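Cutting two-hand folding recordings into segments with Lasau

Last update: November 10, 2020, by Uliana Maksymiv

In September I wrote how to sync the streams from two hand grippers and one head camera. Many of you wrote me that the sync is good but the policy still learns badly. Mostly the reason is in the segments. I explain how we cut them, with the tool Lasau, for the task of folding a shirt on a bed.

Before you start you need the synced recording, the finger opening of each gripper as a number over time, and the pose track of both grippers. The version of Lasau must be 4 or later.

Step 1. Find the grasp events

Open the recording and run the command "events". Lasau looks where the finger opening goes down and then stays flat. With cloth there is a problem: the fabric is so thin that a closed finger with cloth and a closed finger without cloth give almost the same number. So please don't trust the curve alone. Go to the wrist view at each event and look between the fingertips.

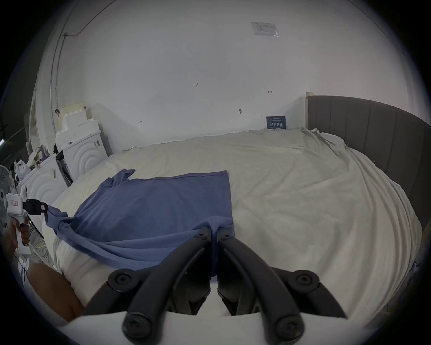
Wrist view at a grasp event. A narrow strip of blue is between the tips, so we keep the label "holding".

If you see no fabric there, change the label to "closed_empty". Thaís Amaral checked one of our sets this way and changed 43 labels, more than I expected.

Step 2. Name the part of the garment

Each grasp gets one word for the part: hem, cuff, shoulder, collar or side. The wrist view is often too close for this, and you should use the head view for the name — the shape of the whole garment helps much. 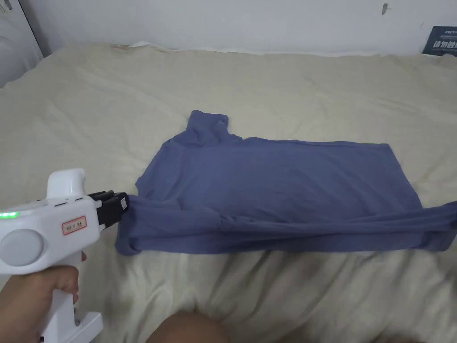 Head view. Left cuff in the jaws, so the label is "cuff_left".

Left and right are always of the garment, as if someone wears it. We did not write this rule in the beginning and had to relabel many files.

Step 3. Set the cut points

I put the cut 18 samples before the fingers begin to close, so the approach stays in the segment. In the config file it is the field "pre_margin". When both grippers act at nearly the same time, make one cut for the two and mark the segment "bimanual". If you cut each hand alone, the planner later sees one hand waiting for no reason.

Step 4. Check the free moments

Some parts have no contact with the cloth, and beginners like to delete them. Please keep them with the label "free". Without these parts the policy does not learn where the hands stay between two actions.
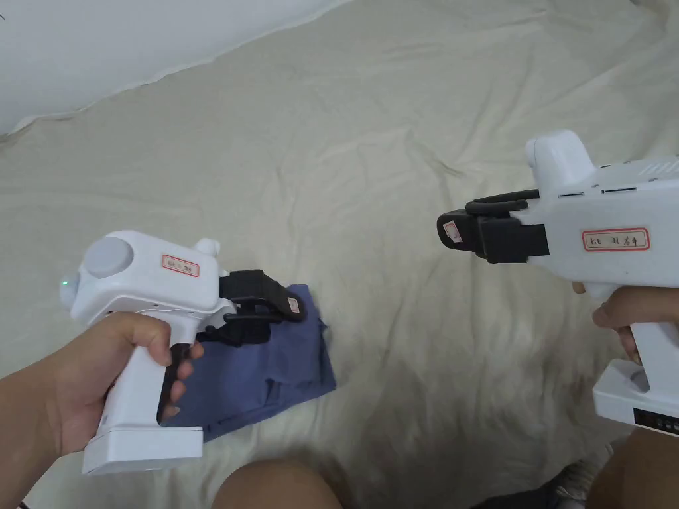 Head view with both grippers up and the jaws toward each other. The folded cloth is at the left.

For "free" segments, look also that both pose tracks are continuous. If one track jumps, mark it "bad_pose" and don't try to smooth it by hand.

Step 5. Export

Run "export" with the option for fixed length off. Roughly 2,000 segments was enough for our first training, but your number can be different with other garments. After export, open a few files and play them from start to end.

If the exporter stops with the message "overlap in labels", two segments share a sample. Move the later one by one sample and run again.

Thanks to Tarcísio Vieira for the correction in step 3.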